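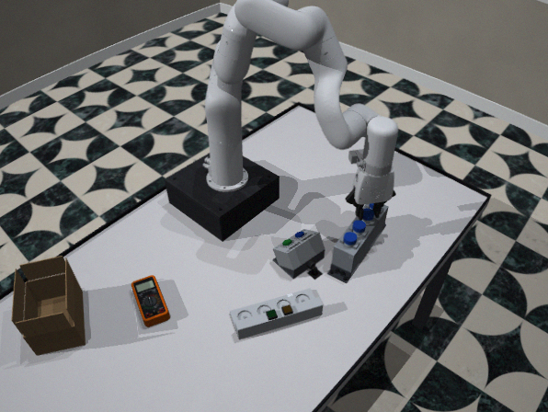 Dranura Seeds is a mail-order seed company in Bullmont. Vegetables mostly, some herbs, a short list of flowers. We sell to home gardeners, school gardens, a few market growers. Open-pollinated only, no hybrids, no treated seed. We like things big and plain and easy to find, like the blue buttons on that long gray box, and the catalog is set up the same way. Name of the variety first, days to harvest next, then how it tastes. Bean people go to beans. Done. Last year's catalog had 1,368 varieties. This year's has 1,468 and the index finally matches the page numbers, sorry to everyone who went looking for leeks and got lettuce.

How we started

Two of us, one rented field, one used seed cleaner that shook itself across the floor. The first list was a single sheet, both sides. 56 varieties, half of them beans. Sold out of everything except the turnips. Still have opinions about those turnips.

We printed the list at the copy shop and mailed it to anyone who asked. Word got around the county, then past it. By the third season we'd moved out of the garage and into the old feed store on the north end of Bullmont, which had a loading dock and a roof that mostly worked. New roof now. Same dock.

Where the seed comes from

A good chunk we grow ourselves. Main field is the Nic Aodha place, out past the creek, heavy soil at the bottom and sandy up top. Squash and corn at the bottom. Carrots and onions up top. We kept the farm's old name because everybody in town was going to call it that anyway.

The rest comes from contract growers, small farms, most of them with us a long time. Each one takes a few crops and stays with them, so the varieties don't cross. Squash especially. Plant two kinds of the same squash near each other and next year you get something that looks like a football and tastes like one.

Every grower sends a sample before we buy the lot. If the sample's off we don't take it. We've run short on things this way, more then once, and the web shop will say sold out. It means sold out. Please don't call to ask if there's one packet in the back.
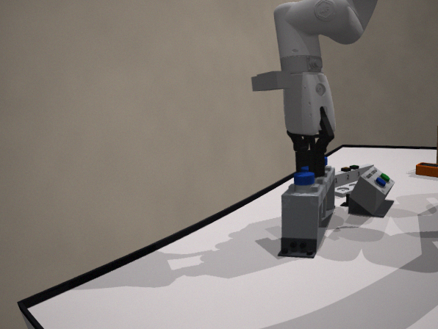
Germination testing

Every lot, every year, before it goes in a packet. Damp paper, warm cabinet, wait, count. Slow ones like parsley and parsnip get longer. A lot that comes in under our own standard goes to the chickens or the compost, depending.

The result is printed on the back of the packet with the year. Older seed is not sold as new seed. Onions and parsnips don't keep, buy those fresh. Tomatoes keep for years if you store them cool and dry. Mason jar, back of the closet, fine.

Packing and shipping

Packets are plain paper, glued, dated. Packed by weight for small stuff and by count for beans, corn and squash. Orders placed before noon usually go out next morning. January through March is the rush and we're slower, order early if you start peppers indoors.

We ship in Zimus mailers, the stiff kind. Switched to those after a bad winter of crushed packets. Bulk orders go in boxes. Garlic and seed potatoes ship separately, when it's time to plant them in your area and not before. No garlic in April. People ask.

What we're like to deal with

Small crew, more hands in winter. The phone is answered in the mornings. Afternoons we're packing or out in the field, so leave a message, say your name slowly, and tell us what zone you're in. Email is fine to. If a packet didn't come up, write and tell us the lot number and how you planted it. We'll either replace it or tell you it was too cold, depends.

School gardens get a discount all year. Send us a note on school letterhead. We also put together a mixed box each spring, easy things, radishes, peas, sunflowers, stuff that comes up before the kids leave for summer.

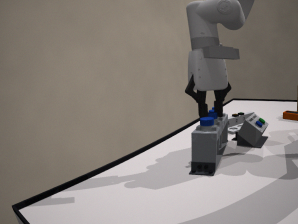 A customer wrote to us in December that she'd grown our pole beans for nine summers, saved her own seed for the last six, and felt a little guilty about not ordering them anymore. "I still buy the lettuce," she added. Please don't feel guilty. Saving your own is why we don't sell hybrids. The seed-saving sheet is free, ask for it with any order, beans and tomatoes on the front and the harder ones on the back.

Visiting

The store counter is open mornings, spring and fall. Field is not open to the public except the tomato tasting in late summer. Bring a hat, park on the grass side. Dogs stay in the car or stay home, the squash has suffered enough.

Catalog requests: use the form or mail a postcard to the Bullmont address. One per household, it's free.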